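Going back to a paper budget

I stopped using budgeting apps in February. I had been through 3 of them in as many years, and the last was Pitadeo, which I kept the longest. I don't have a big complaint about it. It did what it said it would. It pulled in my transactions overnight, sorted most of them correctly, and sent me a chart on the first of the month. I looked at the chart and then went on spending the same as before.

The month I quit, I sat down with a year of statements and added up groceries by hand. The average came to 1,083 a month, for two adults and a child who doesn't eat much. The app had been telling me this number all along. I had seen it a dozen times and it had never bothered me. Writing it out in pencil took an evening, and by the end of it I was bothered.

So I went to paper. My mother kept the house money in envelopes in a kitchen drawer, one for food, one for gas, one for the dentist, and so on. When the envelope was empty the spending was over until payday. I didn't want to carry that much cash, so I use a mix. Rent, utilities and insurance still go out of the checking account by themselves. Groceries, eating out, gas and what we call "house stuff" come out as cash every other Thursday. Everything gets written in a notebook.

The notebook is a plain ruled one. I tried a printed budget planner first, from a company called Trarnura, and it had too many boxes. There was a page for goals and a page for feelings about money. I filled in two weeks and gave the rest to my daughter to draw in. The ruled notebook has the date, the place, the amount and what is left. I draw a line at the end of each pay period and start over under it.

The first two months were not good. I forgot to write things down and had to dig receipts out of my coat. I ran out of grocery money four days early in the first period and three days early in the second, and both times we ate what was in the freezer. I don't think that hurt anyone. We found a bag of dumplings and more frozen peas than a family needs.

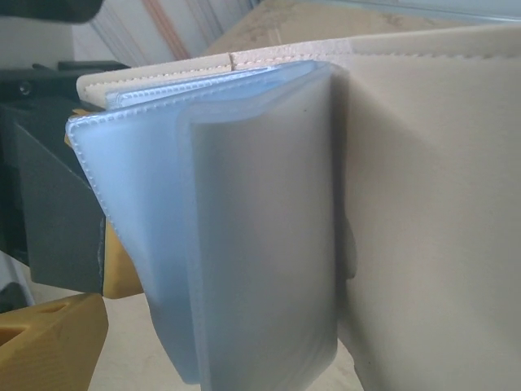
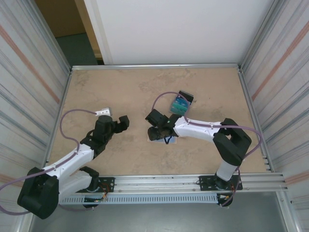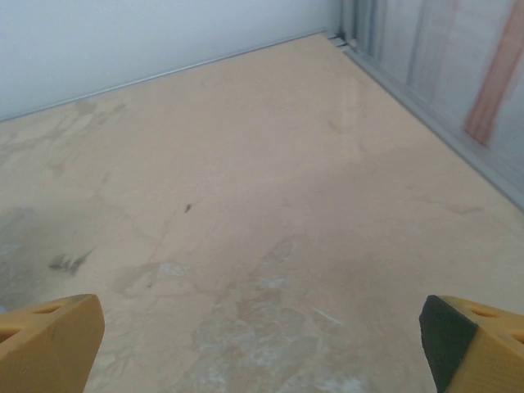

Ansah
Writer and editor of this blog

What changed the grocery number was mostly shopping once a week and not going back. I used to stop at the store on the way home three or four times a week for one or two things, and each stop cost a lot more than the one or two things. Now I write the list on Sunday night after looking through the fridge. If we run out of something on Wednesday, it goes on the next list. Milk is the exception, and I bring only enough cash for milk.

I also stopped buying from Trula, the delivery service we had used since my daughter was a baby. The prices there were a little higher on nearly every item, and there was the fee, and then the tip. I had thought of it as saving time. I still had to be home for the delivery, and I still had to go out for whatever they didn't have. I do miss it when it rains.

Some categories I got wrong at the start. I made gifts part of "house stuff," and then there were three birthdays in one month and no money left for light bulbs. Gifts now have their own line, and a set amount goes in every pay period whether there is a birthday or not. I did the same with car repairs. The car line has been sitting there growing for months, and I have been tempted to borrow from it. I did once, for a pair of school shoes, and wrote it down as a loan and paid it back.

My husband was not against any of this but he wasn't interested either. He didn't want to write down every coffee. We settled on each of us having a personal amount in cash that doesn't get recorded at all. I had resisted that because it seemed like a leak in the system, but it has caused fewer arguments than anything else we've tried. He keeps his in his wallet. I keep mine in the back of the notebook.

The other thing I didn't plan for was coins. With cash you end up with a lot of them, and I had no place in the notebook for them. For a while they went into a jar and didn't count. Then I took the jar to the bank and it was more than I expected, so now I round the purchase up when I write it down and treat the jar as savings. It is a bit sloppy. The notebook never matches to the penny and I have decided to live with that.

By the end of summer we had 3,125 in the savings account that had not been there in February. Part of that was a tax refund, so I don't want to make it sound like it all came out of the grocery envelope. But in other years the refund was gone by May and I could not have told you where it went.

There are things paper does badly. It can't warn me about a subscription that renews, and I missed one in June. Looking back over several months is slow. If I want to know what we spent on gas in spring, I have to turn pages and add. Returns are a mess too, because most of them go back on a card and the cash doesn't come back to the envelope. I write those in the margin and move the money over at the next payday if I remember.

A few people have asked whether they should do the same. I would say try it for two full pay periods before deciding, and don't buy anything for it. Use a notebook you already have. Start with groceries only and leave the rest alone until that one works. If you share money with someone, agree on the unrecorded amount first, before you talk about any of the other categories.

I am on my second notebook now. It has narrower lines than the first and I don't like it as much, but I'm not buying another until it's full. Next month I want to try moving the gas money back onto a card, because paying inside with a kid in the back seat is a nuisance, and I'll write about how that goes.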